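Chapter 4
Before Anything Moves: Frames, States and the Empty World

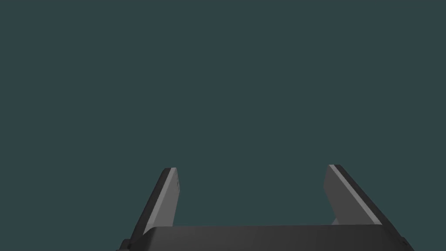

I wrote my first grasp planner over one long June, and for most of it I was debugging the wrong program. The arm would reach for a part, miss by the width of my thumb, and close on air. I blamed the planner. I rewrote the planner. Then Antigoni Balaskas, who had the desk next to mine at Toletura, asked me to delete everything from the simulator except the hand and run it again, and I've started every project that way since. It's the way we'll start this chapter too. With the fingers spread wide and plain teal-gray behind them, there's no table to bump into and no part to miss, so the only question left is whether your software agrees with itself about where the hand is and what it's doing.

You'd be surprised how often it doesn't! In my case the planner put the origin of the hand at the palm and the controller put it between the fingertips. Both choices are fine. Having both in one program cost me 17 days.

So we need to talk about frames first. A frame is just a place to measure from, plus three directions to measure along. Your program will have plenty of them - one for the world, one for the base of the arm, one for each joint, one for the camera, and at least one for the hand. In Section 4.1 we'll name them all and write a small checker that complains when two pieces of code use the same name for different things. It's a dull little tool and I love it.

Section 4.2 is about state. For a parallel gripper the state looks tiny (how far apart are the fingers?), but there are really two numbers hiding in there: the opening you asked for and the opening you got. Keep them apart. When the fingers close on something solid, those two numbers disagree, and that disagreement is one of the cheapest touch sensors you'll ever own.

In Section 4.3 we put the arm, the hand and a clock together and build the control loop for our practice simulator, Drilex. Achilleas Kokkinos wrote the original version, and his log files are still the best I've worked with. We'll use one of them, 2,129 lines long, to track down a timing bug that only shows up after the loop has been running for a while. Have a text editor open for that one.

You'll need the code from Chapter 3, and it should already pass its tests. If the transform tests are failing, go back and fix those first - everything here leans on them.

Warm-up before 4.1: start Drilex with the world file empty, command the gripper fully open, and print the position of each fingertip in the palm frame and then in the world frame. Write both sets down on paper. We'll come back to them on the next page.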